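Robots at Work > For Kids > How do you shop for a robot?

How do you shop for a robot?

You can't just pop one in a trolley. Buying robots takes ages and there's loads to plan. Quick version, ready?

First question. What's the job? Picking up eggs is one thing, lifting bricks is another. At Strachan they wanted something to learn tidying up. Small stuff. Cups, bags, boxes. So no giant arm needed, phew.

Next, the hand. A robot hand is called a gripper. Some have two soft pads that squeeze together, a bit like your finger and thumb. Soft pads wear out though! So you buy spares at the start. Strachan got 14 pairs from a shop called Rollen, which sounded like far too many. It wasn't.

Then the clever bit. Before anyone buys the whole robot, people can hold the gripper themselves and do the jobs by hand, with a camera watching. The robot learns from that later. Cheaper than buying the arm first and finding out its the wrong size.

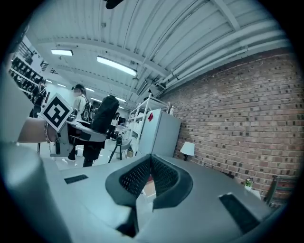

Shona Hepburn reckons you should always buy two grippers and never one, becuase the day yours breaks is the day everybody wants a go. She also said to write down the price of the batteries, the cables and the post before you fall in love with anything.

Good point about the post. The Kimby gripper was 551 pounds. Sounds OK. Then delivery on top, 30 pounds, and the charger wasn't even in the box. Sneaky. The Ultel one cost more but came with the charger, so you have to add everything up and THEN compare.

Space costs too. Where will it live? Is there a plug? Can you walk past without bashing your elbow? Measure the door as well. Really. Robots come in big crates.

And people need time to learn how to use it. Time is part of a budget, same as money. Strachan kept all of February free just for practising.

Last thing, leave some money over. Grown ups call this contingency (con-TIN-jen-see). It means cash for oops.

Your turn. Pick a job at home you'd like a robot to do. Make a list of what you'd have to buy, with a guess next to each thing. Add it up. Now add the charger you forgot.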